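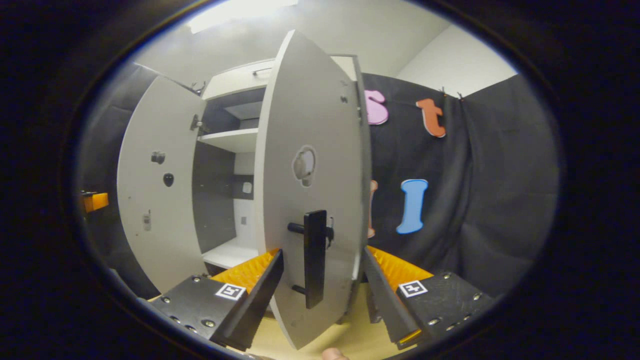 Culteo Tissue Slice Incubation Chamber, Model 8

The Culteo chamber keeps acute brain slices alive between cutting and recording. It is made for labs that work with rodent cortex, hippocampus or spinal cord and need to hold several slices from the same animal under the same conditions.

The chamber body is clear acrylic. Slices rest on a nylon mesh in 8 separate wells, so slices from different regions or treatment groups stay apart. Gas enters through a ceramic bubbler at the bottom of the side column and carries the solution up and across the mesh. The bubbles themselves do not reach the slices.

Temperature is set on the Betau controller, sold separately. The controller reads from a probe in the bath and holds the set point from room temperature up to 37 °C. Labs that already own a water bath can use the chamber without the controller by placing it on the optional Dinsa stand.

Specifications
Wells: 8
Well diameter: 28 mm
Mesh: nylon, replaceable
Gas inlet: barbed, for flexible tubing
Probe port: one, with silicone plug
Lid: acrylic, vented
Warranty: 2 years

Supplied with
Chamber body and lid
Mesh insert, fitted
Spare mesh, pack of 5
Ceramic bubbler
Gas tubing
Printed instructions

Cleaning
Rinse the chamber with distilled water after each use and let it dry with the lid off. Do not autoclave. Do not use ethanol or acetone on the acrylic, as both cause fine cracks. Replace the bubbler when the bubbles become large or uneven. Mesh can be changed by lifting out the retaining ring.

Ordering
Chambers are built at our Gresberg workshop and ship within 2 weeks. Custom well sizes can be quoted on request; please send the slice thickness and the number of slices you hold at one time. Units bought before March use the older lid, and current lids do not fit them. Replacement lids for older units are still in stock.

For research use only. Not for clinical or diagnostic use.

Page updated May 27, 2024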